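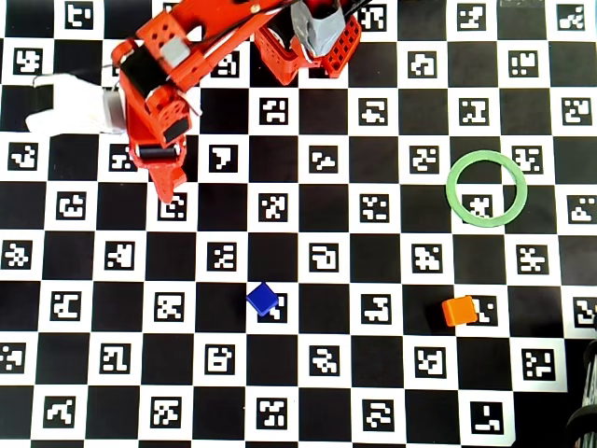
Pestance notebook, tabletop arm, demonstration collection
December, entry opened 9:40 a.m.

Purpose of the session: to continue recording teleoperated examples for the cube-to-ring task and to bring the Urnel set to a size at which a first training run is justified. The set stood at 812 accepted episodes at the start of the day. Sisay was used for recording and Dedinent for labeling, both unchanged from the previous entry.

Task wording, as entered in the label field: "Put the cube in the ring." The color of the cube is added where more than one cube is on the board. An episode begins with the arm raised and clear of all objects and ends when the gripper has opened and withdrawn. Operators are asked to keep to one continuous approach. A pause of more than 5 seconds in mid-air is grounds for rejection, as the earlier policy learned to hesitate over the board.

Starting positions were drawn from the placement sheet. The ring is to be moved between blocks of episodes and is not to be returned to the same square out of habit. Review of the earlier recordings showed that operators favored the near side of the board, and the sheet now weights the far rows more heavily.
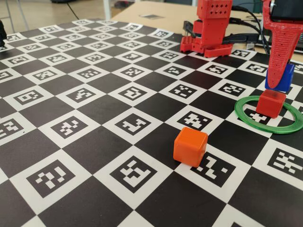 Episodes with an occupied ring are kept under a separate label. The question they are meant to answer is whether the policy will still release a cube at the correct height when the space is already partly taken. With the red cube resting inside the ring and the blue one held by the gripper close over it, the operator has very little room to work, and the side view is the more useful one for judging the gap. The orange cube standing by itself on the open board serves as a distractor in these episodes and must not be touched. Any contact with it is to be marked in Dedinent as a fault, even if the placement is otherwise good.

Rejected in the morning block: 26 episodes. Most were rejected for the pause rule. The remainder had a label that did not match the cube moved, and these have been set aside for relabeling, as the motion itself is usable.

Sisay lost time alignment between the two views once, shortly before 11:00. The affected episodes have been removed. Restarting the recorder cleared the fault. The cause has not been found.

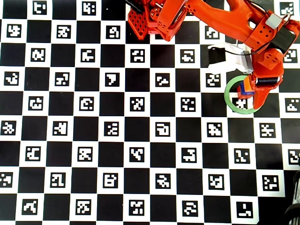
Occlusion remains the principal concern with the overhead view. The marker board is large enough that pose recovery continues when part of it is hidden, and no change is proposed there. The difficulty lies with the objects. When the finger is down inside the green ring, it covers part of the marker there, and so does the block beside it, so the moment of contact is hard to label from above alone. Annotators should take that moment from the side view and use the overhead view only to confirm that the cube is within the ring.

Open items:

Relabel the mismatched episodes before the next export.
Check whether the far-row placements are reachable without the wrist coming near its limit.
Agree on wording for cases in which a cube rests on the rim of the ring. Two operators have labeled these differently.
Hold the Urnel training run until the 2 views have been checked for drift across the full set.

Entry closed 4:15 p.m. Arm parked, recorder stopped, disk copied to the shared store.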